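Pindik, pinza de mano para enseñar a robots (kit para montar)

Precio: 149 € la unidad. Par completo: consultar, porque depende de cuántas piezas haya que reimprimir ese mes.

Referencia: PDK-2
Estado: disponible, con la lentitud habitual
Fabricado en: taller compartido Bravorbridge, mesa del fondo, y la redonda cuando está libre

La Pindik es una pinza que se lleva en la mano. Uno la agarra, hace la tarea como la haría cualquier persona con dos dedos y bastante paciencia, y los movimientos quedan grabados para que después un brazo robótico los imite. Con una se aprende a coger cosas. Con dos se aprende también a estorbarse, y por eso recomendamos el par.

Nació como proyecto de Mawar Ginting, que quería que un brazo de segunda mano le recogiera la mesa y calculó que le llevaría un fin de semana. De aquello hace dos inviernos. La mesa la sigue recogiendo ella, pero la pinza ha quedado muy bien.

El cubo blanco de arriba lleva marcadores impresos en sus caras. La cámara los busca y calcula dónde está la mano y hacia dónde mira. Vienen en hoja adhesiva, con una de repuesto para quien los pegue torcidos, es decir, para todos. No los plastifique: el brillo despista a la cámara y luego llegan los correos.
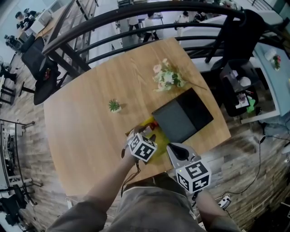 En cuanto a los objetos de práctica, valen los que tenga por casa. Las bolsas arrugadas son lo peor, con diferencia, y también lo que más enseña. Las cajas rígidas dan mucha confianza al principio. Conviene variar la posición entre una grabación y la siguiente, aunque la tentación de dejarlo todo en el mismo sitio sea grande a las siete de la tarde.

Contenido del kit
Cuerpo de la pinza, impreso y lijado (a mano, se nota)
Dos dedos y almohadillas
Cubo para marcadores y hojas adhesivas
Cable de datos
Tornillería en bolsita, con alguno de más
Manual de montaje en español, revisado en mayo

No incluye cámara, ordenador ni brazo robótico. Tampoco la mesa.

Características
Peso montada: 573 g
Longitud sin el cubo: 145 mm
Vida de las almohadillas: 2.000 cierres en nuestro banco de pruebas; con bolsas de patatas, menos
Programa de grabación: Nugroho, incluido, con una interfaz que solo entiende quien la escribió

Montaje
Una tarde con destornillador y buena luz. El único paso delicado es el muelle del gatillo, que tiene vocación de proyectil. Móntelo dentro de una bolsa transparente o acepte que va a pasar un rato a cuatro patas. Sujete el cable al antebrazo con velcro antes de grabar; suelto se engancha en todo.

Accesorios
Soporte de pared Trorkby, para colgar el par. Almohadillas de repuesto, de cuatro en cuatro. Muelle de gatillo, suelto, nuestro artículo más vendido.

Envíos y devoluciones
Enviamos los pedidos cuando hay suficientes para justificar el paseo a Correos. Se admiten devoluciones sin montar. Si ya está montada y no funciona, tráigala al taller por la tarde y la miramos juntos.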